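Could you spare us a few mealtimes? Grandparents and grandchildren wanted for the Jardine Kitchen Talk Project

Pristard and Nirwood area
Open to new households

If you look after a grandchild for part of the week, and somewhere in that time the two of you sit down to eat something together, we would very much like to hear from you. It doesn't matter whether it's a proper roast with the good plates or toast soldiers on a tray in front of the television. We are interested in the talking that goes on round the food: the names you use for things, the little rhymes, the bargaining over peas, and the stories that come out while somebody is waiting for their pudding to cool down.
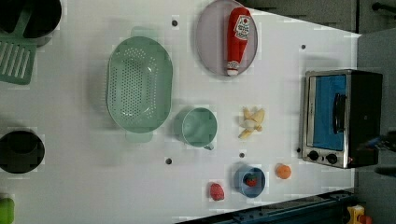
Rosalind Petherick
Household Coordinator, Jardine Kitchen Talk Project

I have been looking after the household side of this project since it began, and before that I spent a good many years working in nurseries, so I have wiped down more small tables than I care to remember. I mention it only so you know that whatever state your kitchen is in when I telephone, it won't trouble me in the least. Please don't tidy up on our account!

The project is a study of family language across three generations. We already hold 900 short sound recordings made by parents with their children, and lovely they are too, but grandparents hardly appear in them. That seemed a great pity to all of us, especially in this part of the world, where so many children have their tea at Gran's or Grandad's two or three times a week. Older people round here still say "bait" for a packed lunch and "scran" for nearly anything else, and we should like to know which of these words the little ones are picking up and which they leave behind. (My own family had a word for the crusty corner of a rice pudding that I have never heard in any other house, and I am still hoping one of you will write in with it.)

Who we are looking for

We need pairs made up of one grandparent and one grandchild. The grandchild should be between three and nine years old when you start. Great-grandparents are very welcome, and so are step-grandparents, foster grandparents and the sort of honorary granny or grandad who isn't related at all but has been there since the child was tiny. The adult taking part must be 18 or over, which I realise will not rule out many of you, but we are obliged to say it.

You should live in or near Pristard, Nirwood or Stavel, or have your grandchild to stay there regularly. You can speak any language or mixture of languages at home. If you switch between English and something else halfway through a sentence, so much the better, and please don't change a thing for us. You don't need to be a good cook and you don't need any experience of studies like this one.
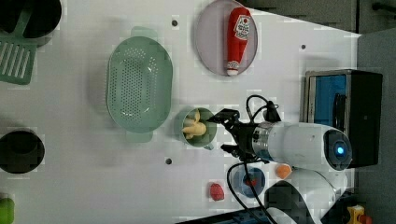
What taking part involves

First of all we will have a chat on the telephone, and if you are happy to go ahead we will post you a small sound recorder with large buttons and a sheet of instructions in large print. Over the following weeks we ask you to record nine meals or snacks, whenever it suits you. Leave the recorder on the table or a nearby shelf, press the red button and forget about it. We don't take any video, and you are free to switch off at any moment or to tell us afterwards that you would like something left out.

There is also a short notebook to fill in. After each recording you jot down what you ate, who was there, and any family words that might puzzle an outsider. A line or two is plenty, although one lady in our pilot filled hers cover to cover and had to ask for another, and it was a joy to read from beginning to end. If writing is awkward for you, tell the recorder instead and we will type it up.

Finally, we invite you to one of our get-togethers at the Jardine Hall in Nirwood. These last a morning, with tea, squash and far too much cake, and they are where we listen to your memories of being fed as a child yourself. Grandchildren come along too. There are picture books, a dressing-up rail and a reading corner with cushions, and the hall is all on one level with a ramp from the car park. 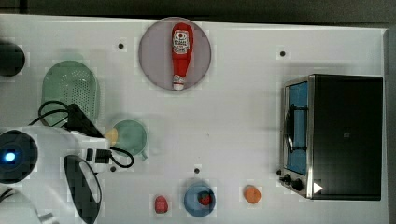 Photo: Stavel Community Press

What we can offer in return

Each pair receives a £10 book token when the recorder comes back to us, and we refund bus fares or parking for the get-together. You will also be given a copy of your own recordings to keep. I would gently suggest that this is the best part of the bargain. Several of the families in the pilot told us they had hardly any recordings of an older relative simply chatting, as opposed to making a speech at a wedding, and they were so pleased to have one.

Looking after your recordings

Your recordings are stored under a number and never under your name. Surnames, addresses and anything else that would give you away are removed before the research team listens. We need written permission from you and from the child's parent or guardian, and we will ask the child as well, in words that suit their age. You may withdraw at any time until the end of April, when the collection is closed and we begin the long job of writing it all down. You needn't give a reason.
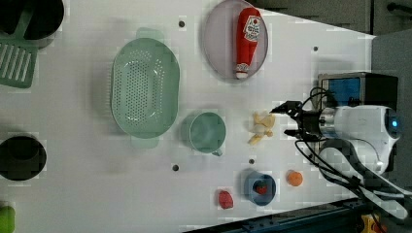
Colander, mug and plate on the white tabletop

How to join in

Please let us know by September 5, 2025 if you would like to be included. You can leave a note in the project box at Pristard Library or Stavel Post Office, or fill in the form at the desk in the Jardine Hall. Tell us your first name, the age of your grandchild, which days you usually see each other, and a good time to ring you back. I do my telephoning in the late morning as a rule, but evenings can be arranged.

If you have more than one grandchild in the age range, choose whichever one is likeliest to enjoy it, and by all means let the others join in at the table. If you are not sure whether you fit, do get in touch anyway and we can talk it over. And should you know another grandparent who might like to take part, perhaps someone who doesn't often see notices like this one, we would be grateful if you passed it on. Paper copies, including large print, are kept at the library counter.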